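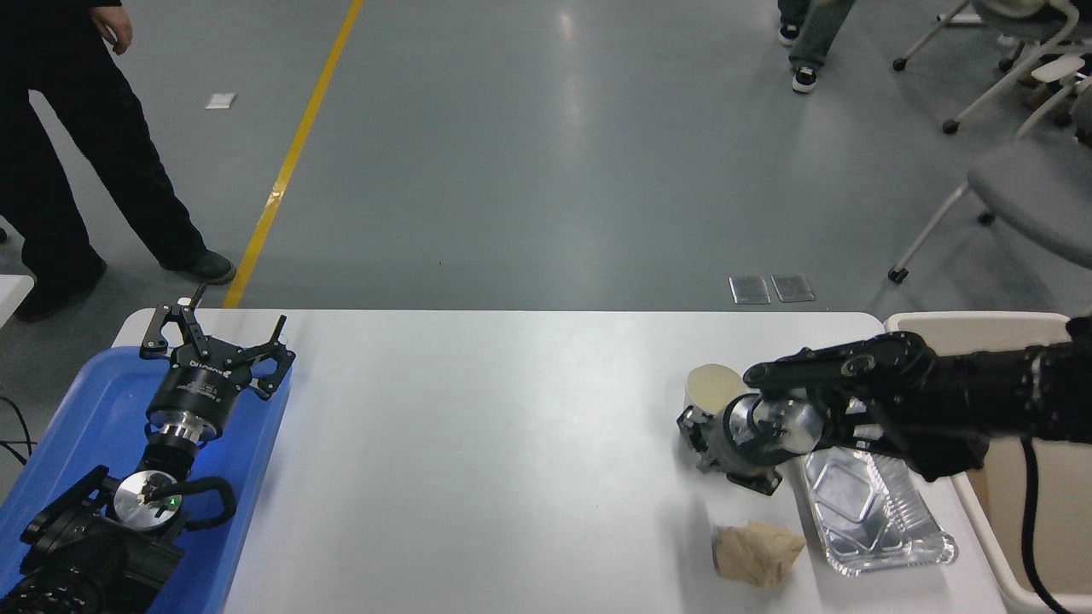 Fig. 4.1. Two arms at one table: parallel gripper on the left, multi-jointed hand on the right, with a foil tray, a paper cup and a crumpled bag among the items.

Week 4 handout: Can it clear the table yet?
Robots and Work, second half. Instructor: Trí Lã

Bring this to section along with your reading notes. The Tismont brochure is in the course folder. Read it before you read my comments on it, or you will only be arguing with me.

1. The claim

Tismont says its two-arm station is "ready for everyday chores." I would like you to distrust three words in that phrase, starting with "ready." Ready for whom, at what hour, with how many people standing by? The brochure gives 200 completed tasks and never says how many were tried. Without the second number the first is advertising.

"Everyday" is worse. An everyday table has takeout trash on it, a cup that may or may not be finished, and something somebody put down and means to come back for. Look at Fig. 4.1 again. A paper cup and a motor-like part sit close together, and the hand is closed around the part. A child of five knows which of those two goes in the trash. Write down how you would tell a machine, and then write down the first case where your rule fails.

2. Grasping is the part that photographs well

A closed hand in a still picture tells you that the fingers are closed. It does not tell you whether the object was lifted, dropped, or set down where it belonged. Half the press material in the folder depends on readers forgetting this. When you review a source for the term paper, say whether it shows a grasp or a finished chore, and use different words for each.

Objects to think about, hardest last (my ranking, and you may disagree in writing):

Rigid part with a cylindrical shape. Predictable, and it keeps its form when squeezed. Shop-floor work has been built on such parts for decades, usually with a fixture holding them in the same spot every time.

Paper cup. Light, easy to crush, easy to tip. Full or empty changes everything, and from most angles you can't tell.

Foil tray. Thin sides that bend under the fingers. It reflects light, and depth cameras often do badly with shiny surfaces.

Crumpled paper bag. No two alike. Also, is there anything in it?

3. Fingers, many or few

Students always prefer the hand with segmented fingers because it looks like theirs. I don't think looks should count. Two flat fingers are cheaper, there is less to break, and many chores need a pinch and little else. Against that, try opening a jar using only two rulers. The Sotutus report (pages 2 to 26, skip the appendix) argues that the extra joints pay for themselves. I find the cost section thin. See whether you can find where maintenance is counted. I couldn't.

4. Shop floor versus kitchen

The Huỳnh plant visit in July is our best case for the other side, so be fair to it. The machine there packed over 200 parts in a shift and I have no quarrel with that result. But the parts came in one orientation, the lighting never changed, and a technician cleared the jams. The write-up calls the technician's work "supervision." I would call it labor and put it in the total.

A kitchen has none of those arrangements. People walk past, chairs move, the bag is in a different place tomorrow. Brellell's answer is that more training data will cover it. Maybe. That has been the answer for as long as I have taught this course, and I still load my own dishwasher.

5. For section

a) Write a test for "clears the table" that a stranger could score. Include a time limit, what counts as damage, and what happens when a person has to step in.

b) Using only Fig. 4.1, list which items you would throw out and which you would keep. Compare with your neighbor. Where you differ, who is right, and how would a machine find out?

c) Take one sentence from the Tismont brochure and rewrite it so that it could be proved false.

Two pages at most, double spaced. Part (a) will come back in Week 6, when we score a live demo with whichever test holds up best, so keep a copy.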